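Section 4: Putting the room sensor somewhere sensible

The Visent room sensor measures the air temperature and tells the Zusbridge box on your boiler what it has found. It has no opinions. If you hang it over a radiator it will report that your home is tropical, and the boiler will stay off while everyone else in the building puts on a second jumper. Most of the calls we take in January end with someone moving the sensor to the other side of the room.

Finish Section 3 before you start. The Zusbridge box should be showing a steady green light. If it is blinking, it is still looking for the boiler, and shouting at it makes no difference (Clementina Marinho, who wrote the first edition of this guide, tested this at length).

You will need: the sensor, the 2 screws and plugs from the small bag, a pencil, a drill if your walls are brick, and the battery, which is in the lid of the box where people throw it away.

Choosing the room

1. Pick a room you use every day. The hall is traditional and usually wrong, as it takes a blast of outdoor air whenever someone comes home.

2. If you have only one sensor and sleep badly in the cold, use the bedroom. If you have only one sensor and work at home, use the room with the desk in it. If these are the same room, congratulations on a short set-up.

3. Open the radiator valve in that room fully and leave it alone. A sensor and a radiator valve in the same room will argue, and the valve will win.

Choosing the wall

4. Stand in the doorway and look for an inside wall. Outside walls run cold and the sensor will ask for heat you don't need.

5. Keep clear of the door itself. Swing it all the way open and note where it ends up. A sensor behind an open door measures the air behind a door.

6. Keep clear of desks where a computer or lamp will be running. The space above a desk is warmer than the rest of the room for most of the working day.

7. Mark a spot at about chest height with the pencil. Go away, have a cup of tea, come back and see whether you still agree with yourself.

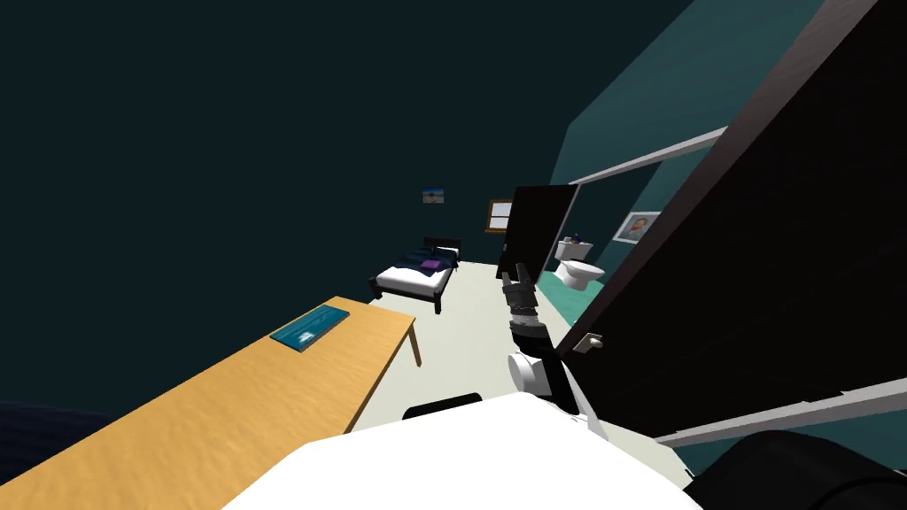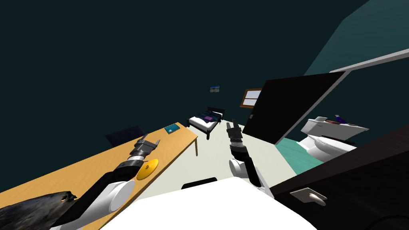
Fig. 4. A bedroom, computer-rendered: doorway first, desk second.

Note: Sunlight counts as a heat source. A wall that is shady at breakfast may be roasting by mid-afternoon, so check twice.

Fixing the sensor

8. Slide the back plate off by pressing the tab underneath. It is stiff. It is meant to be stiff. Use your thumb and leave the screwdriver in the drawer.

9. Hold the plate over your mark with the arrow pointing up, and pencil through both holes.

10. Drill, push in the plugs and screw the plate to the wall. Stop when it is snug. Overtightening bends the plate, and a bent plate drops the sensor on the floor at night.

11. Fit the battery. The sensor will beep once. If it beeps continuously, the battery is in backwards.

12. Slide the sensor down on to the plate until it clicks.

CAUTION: Check for pipes and cables before drilling. Periklis Katsaros on our support desk will be sympathetic, but he is not a plumber.

Pairing

13. Hold the button on the Zusbridge box until the light turns amber.

14. Press the sensor's only button. The screen shows PAIR, then a temperature.

15. Wait for the reading to settle before you trust it. It has been in your hand, and your hand is warm.

If the screen shows 468, the sensor can't reach the box. Move the two closer together, pair them, and then put the sensor back. Thick stone walls and large fridges are the usual culprits. If you still get 468, you need the Flirnora repeater, sold separately, for which we are sorry.

Note: Owners of the older Tsoukalas boiler should set the switch on the Zusbridge box to B before pairing. The sensor will pair happily on A and then do nothing at all.

The battery is good for nearly 3000 hours with the screen always on, and a great deal longer with it set to sleep (see Section 5).

Section last revised 2018-07-21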